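About us

Verkia started with a question people kept asking us at parties: so, can it do the washing-up yet? We're a small team that finds out. We take the jobs people do every day at home or on a shop floor, give them to machines, and write down what happens, including the days when what happens is not very much.

Luana Prado set up Verkia after years of fitting packing lines at Damasceno, where every part arrived the same way up, thousands of times a shift. She loved that work, but she wanted to know about the other kind. Kitchens! Stockrooms! The drawer everybody has with batteries and string in it!

So can machines do chores? Some of them, and it's a thrill when they do. Our current list has 70 chores on it, and 29 of them now get done well enough that we'd let a machine carry on while we made the tea. Moving boxes from shelf to trolley is nearly always fine. Wiping a flat table is good. Folding a fitted sheet is still a disaster and we can't wait to crack it.

Picking things out of a bin is the one we spend most time on, and the one visitors always want to see. It sounds dull until you try it. Things lie across each other, they're slippery or squashy or an awkward shape, and the arm itself gets in the way of a good view.

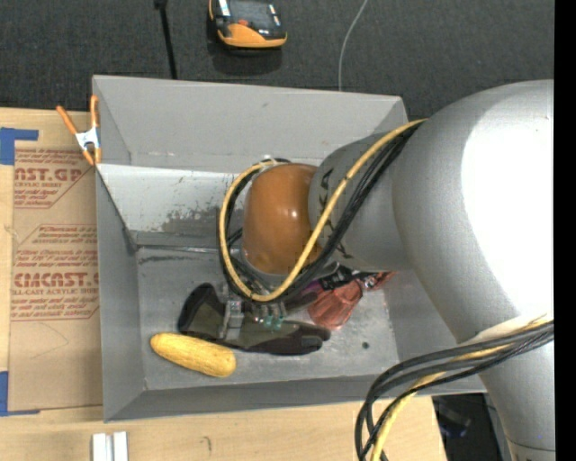

A toddler can do this without thinking, and we find that wonderful. In March we logged 788 tries at it and read through every miss, and we came away with a better idea of where to put the fingers on long, lumpy things. Bags are harder. We have a whole shelf of bags now.

We share our results with Stendier, who run small warehouses, and with the kitchen fitters at Folletti, who keep sending us new drawers to open (keep them coming, please).

There are five of us, all in one big room with too many extension leads. If you've got a chore you're sick of, write and tell us. We read everything and we add the best ones to the list.

Page last updated 31 May 2022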